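Prekville Street Rover - README

Hi! I'm Kiran Garg, and I look after the data side of our robotics club's little street rover. If you've just joined, or you picked up the folder from someone in the other section, start with this file. I've tried to write down everything I kept having to explain at the lab bench.

What's in the folder

There are 4,000 stills in total, sorted into 29 runs. We did all the driving in September on streets in and near Prekville, mostly straight ones with a line or a joint down the middle. Our rover is called Tonix and it's small (think shoebox on wheels), so it sees the world from down near the pavement. A crack you'd step over without noticing can fill a good chunk of its view.

The job for this term is lane keeping. Tonix has to find the middle of the road and stay on one side of it, using only the front view. Easy, right? Well - paint fades, and shadows from trees love to pretend they're edges. 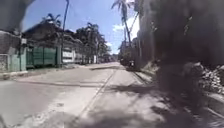 I labeled the first batch myself and I was way too generous with what I called a center line. Please be stricter than I was! If you can see paint, mark it "line", even when it's faded. If it's just a dark joint between slabs, mark it "joint". Slanted cracks get "crack" and the steering code should ignore them. Shadow edges get no label at all, and please don't trace them, I spent a whole evening deleting those.

Curbs are "curb_left" and "curb_right". If something dark and blurry covers one side, label the curb only as far as you can follow it and then stop. Don't guess the rest.

Concrete streets are their own headache. The joint down the middle is thin and the color barely changes across it, so our first detector (the one in the folder named flamach, after the team name we had for one week) kept grabbing the diagonal cracks. The newer one is in rastogi and it does better, though it still gets confused when a seam crosses the joint.

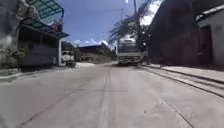 Concrete street, center joint and diagonal crack, with a white truck up ahead.

Vehicles get one label, "vehicle", whether they're parked or moving. You can't tell from a single still anyway, so let's not argue over it again.

Known problems

Run 114 is missing its steering log. (Yes, there are only 29 runs. The numbers come from the counter on the rover, which we never reset.) Run 136 has its timestamps shifted, so don't pair it with steering values until I've fixed it. Lots of stills are soft or blurry, and I left them in on purpose.

Still to do

Second pass on my old labels. A proper train and test split by street, so the same wall doesn't show up in both. Better names for the detector folders, if anyone can agree on some.

Last edited 2024-10-10. If you change a label rule, write it in here and put your initials next to it.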